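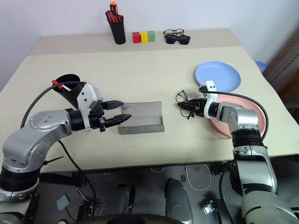 Fasil Habte wrote in to ask why his home energy log never matches the bill, and whether the carbon number he gets out of it means anything. It can. Mostly it's a units problem.

Home Guides Tools Archive Contact
Search this site... Go

How to work out your household's yearly CO2

Get 12 months of bills first. Electric, gas, heating oil if you have it. Estimated readings are OK but mark them — they get corrected later and you'll count the same month twice.

Add up the kWh. Gas often comes in therms, keep it in a seperate column. Don't convert yet.

Look up the emission factor for your grid. Use the one for your region and the same year as the bills. Not the national average. In my case that one switch moved the total almost 7 percent.

Multiply, each fuel on it's own. Then add.

Green tariff? Do two totals, one with the grid factor and one with the supplier's. Write down which is which.

Wood stove — leave out of the main total, put in a note.

Car is a different sheet. Gallons times factor, skip the mileage guess.

Redo it in September, before heating starts. Takes me 80 minutes, most of it finding the bills.

Last updated: September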